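Call for participants: working group on good practice for two-arm robot cells

Daltov is looking for people to join a small working group which will write shared rules for table-top cells with two robot arms. The work is done at our site in Irncombe, with the possibility to take part by distance for the reading and writing tasks. We start in September.

Why we do this

In the last years many teams have built such cells, and each team has its own habits. One stops both arms when a person reaches over the table, another stops only the nearer arm. One writes down every change of gripper, another writes nothing. When two teams want to compare their results, they discover that they did not work under the same conditions. We would like to have one text, short enough that an operator will read it before the shift.

What the group will write

Our present draft has 19 rules. Participants will test each rule at a cell, say where it is unclear, and propose better words. The subjects are:

Handover of an object from one arm to the other
Cable routing along the arms and at the elbows
Placing of objects and bins before a run
Who may enter the reach of the arms, and when
What is written in the log after a stop

Whom we look for

You have worked as an operator, technician, safety officer or teacher with robot arms of any make. A university degree is not necessary. You can read a technical text in English and you are not afraid to say that a sentence is bad. We especially welcome people who have worked on night shifts, for the reason that the present draft was written by persons who never did.

You should have 200 hours or more of practice at a cell. Please tell us honestly if you have less, we can still offer you a place as a reader.

What we offer

Each full participant receives 3,000 pounds for the whole period, paid in two parts. Readers receive a smaller sum, to be agreed. Travel to Irncombe is paid by us if you book it through our office. The group meets every Tuesday at 10 in the morning, and the meeting finishes before lunch. All names will be printed in the final text, unless you ask us to leave yours out.

How to apply

Send one page about your experience, and one rule from your own workplace which you find good or which you find useless, with your reasons. Please do not send certificates at this stage. Applications go to Zhenhua Pan at the Daltov office, with the words "Two-arm rules" in the subject line. Every applicant will get an answer, also when the answer is no.
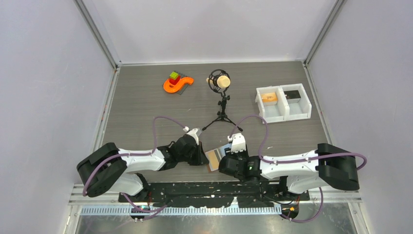 Cronin: I would apply, but will the rule for stopping both arms be open to change? At our place a full stop in the middle of a handover meant a dropped part more than once, and I would like to argue for a hold instead. If that one is already decided, please write it in the call.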